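Picking cell at Treltville returns cell goes back on shift after August refit

The robot picking cell at Fletow's returns depot in Treltville went back on shift on Thursday, after a refit that replaced its cable run, gave it a rebuilt gripper and changed the way its bins are held down.

Fletow handles unsold and returned goods for small online shops. Most of what reaches Treltville comes in mixed cartons, and the cell's job is to take items one at a time out of a metal bin and put them on a belt, where staff check them and decide whether they go back on sale. It has been in use for a little over two years and is the only one of its kind at the depot.

Sanaa Belkadi, who looks after the cell, said the stops had been getting more frequent since the spring. In the last full month before the refit the cell stopped 84 times without being asked to. Most of those stops lasted less than a minute, but each one needed a person to walk over, look into the bin, clear the message and press start.

"You could live with it on a quiet day," she said. "On a Monday with a full lorry in, you had one person doing nothing else."

The fault log put most of the stops down as lost signal from the gripper. Fletow changed the sensor, then the board it plugs into, and neither made much difference. The cause was found in June by Wolik, the firm that holds the service contract, when an engineer ran the arm slowly through its full reach with the gripper lead on a meter. At one wrist angle the reading dropped out, and a few degrees later it came back. One of the conductors had broken inside its sleeve and was only touching when the cable lay a certain way.

Wolik's report said the lead had been tied too tightly to the arm when it was first fitted. Every time the wrist turned, the same short length of cable took all of the bend. The other leads on the same ties were sound but showed wear, and the report advised replacing the lot.

The new run leaves more slack at the wrist. The leads are held together along the arm and then let out in wide loops where the joint turns, so that the bend is spread over a longer length. Belkadi said it looks untidier than the old arrangement and that a few people had asked whether it was finished.

The loops have to be checked, though. Too much slack and a lead can hang low enough to catch on the rim of the bin or on the goods inside it. Wolik set the lengths by moving the arm by hand to each corner of the bin at the lowest picking height, marking the leads with tape, and adjusting them until nothing touched. That took most of a working day.

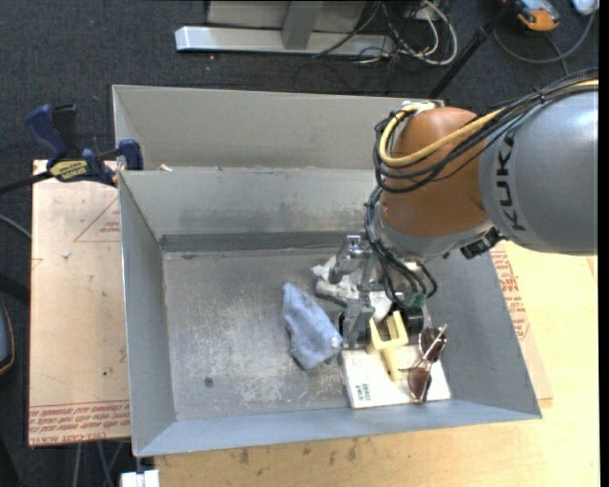

The bins themselves were the second part of the job. They stand on a table beside the arm, and before the refit they were kept in place by a wooden stop screwed down along one side. Over time the stop had worked loose. A bin that shifts by the width of a finger is enough to put the arm out when it reaches for something thin or lying flat, and the log had a good number of missed picks that were blamed on the gripper at the time.

Bar clamps are now used, which can be taken off in a few seconds when a bin has to be lifted out for cleaning. Belkadi had wanted a proper steel bracket and has a drawing for one, but said the clamps had held so well during testing that the bracket had dropped down the list. Whoever is on shift checks them by hand at the start, and again after any bin change.

The gripper was taken off and stripped at Wolik's workshop, where the pins and bushes in the linkage were renewed. Play in the finger joints had grown to the point where the two tips no longer met squarely. Stiff boxes were still picked up well enough, but cloth tended to slide out at one side. The finger pads were also changed for a softer type made by Akl, which Fletow had already tried on a hand tool at another bench.

Testing ran over 7 days, with staff loading the bin on purpose with awkward mixtures. Soft goods were put in with hard ones, small things were set down on top of flat boxes, and clothing was dropped in crumpled. Sunglasses were among the items the testers kept going back to, as the arms are thin, the lenses must not be pressed, and a pair can come to rest in almost any position.

By the end of the week the cell had made 739 picks, with 7 stops. Four of the seven were goods caught against the side wall of the bin, where the fingers cannot get behind them. Two were cloth picked up together with whatever was lying under it. The last was a light curtain tripped by a trolley, and had nothing to do with the arm. There were no lost-signal messages from the gripper.

Items against the wall remain the main weakness. The sloping sides help some goods to slide back towards the middle, but flat ones tend to stay where they land. For now the cell makes two attempts from different angles, and if both fail it leaves the item and goes on to the next. Anything still there when the rest has been cleared is taken out by hand. Belkadi would like to try a short sideways push with the closed fingers before the first attempt. Wolik has agreed to look at it at the next service visit, as long as the force can be kept low enough not to mark packaging.

Staff on the checking belt were asked to note any goods that came through damaged during the test week. Two cartons had dented corners, and it was not possible to say whether the cell had done it or whether they had arrived that way. From now on cartons with existing damage will be put to one side before loading, which the unloading team says will add a little time to each pallet.

The care routine has been rewritten to go with the new parts. Under the old one, the cell was looked over once a month and otherwise left alone until something went wrong. There is now a short check at the start of every shift: the clamps, the finger pads, the ties along the arm, and a slow run of the wrist from one end of its travel to the other with a person watching the cables. Once a week the pads are wiped with a damp cloth and the gripper lead is put on the meter, with the arm stopped at six set positions. The readings go in a book kept beside the control cabinet, so that a lead on its way out can be seen before it starts stopping the cell.

The slow run was the part that shift staff were least keen on, Belkadi said, as it comes at the moment when everyone wants to get going. It takes under three minutes. She has asked for it to be done before the lorry doors are opened.

A spare gripper lead and one set of finger pads are now kept at the depot. Previously both had to be ordered, and when a pad split last winter the cell was out of use for nine days waiting for a part that takes ten minutes to fit.

While the cell was down, picking was done by hand at two benches. Those benches will stay in place until the end of the month in case of further trouble, and will then go back to being used for repacking. Fletow said no jobs at Treltville were affected by the work.

The next service visit is due in the autumn, when Wolik will open up the new cable run and look at the leads for wear. If they are in good order, the gap between visits will go from three months to six.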